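Stitches, scabs and the big tidy-up

Hello again from the allotments! I promised last time I'd write something useful about first aid, after the business with the hedge loppers (my own thumb, my own fault, and yes, it has healed nicely, thank you for all the cards). So I've been on a course. A proper one, in the upstairs room at the Salazar Centre, with biscuits and a very patient instructor who had clearly met gardeners before.

I went in thinking I knew it all. I've had a green tin in my shed for years and I was rather proud of it. Well! I got it out to show everyone and the plasters had gone brown, the antiseptic wipes were as dry as toast and there was a seed packet in there (leeks, since you ask). So that's my first plea to you all: go and open your tin. If you can't remember buying it, it wants replacing.

What I took away from the day was mostly about cuts. Press firmly on it with something clean and keep pressing, and don't keep lifting the cloth to have a look, which is exactly what I did with my thumb. If it gapes, or it won't stop bleeding, or there's soil down in it, stop being brave and get it seen to. And do check your tetanus jabs. I rang the surgery about mine and had a lovely chat with the receptionist about slugs.

We've agreed to put 2 new kits on the site, one by the water tank and one in the Trornex hut, where the strimmer lives. The money is coming out of the plant sale, which made £435 this spring, our best ever, and I put that down entirely to the chilli plants. Please don't borrow the scissors from the kits for string. I know who you are! 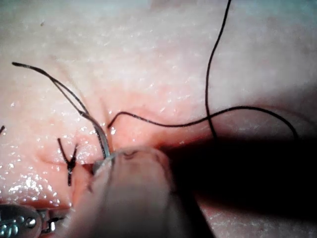
Rusville, February

It was sleeting when I had my stitches out, and I'd cycled there like a fool. They pinched a bit and then it was over, and I was back on my plot by dinner time with a clean dressing and a rubber glove on top. Gloves, by the way, are worth spending money on. I've gone through no end of cheap pairs and the thorns come straight through the lot.

Other bits and bobs. The 3000 litre tank is being scrubbed out next month, so fill your cans beforehand. The Nodasine Lane gate is sticking again and needs a good shove at the bottom. And somebody has left a very nice blue flask on the bench by the compost bays. I've rinsed it out and it's on the shelf in the hut, next to the spare padlock.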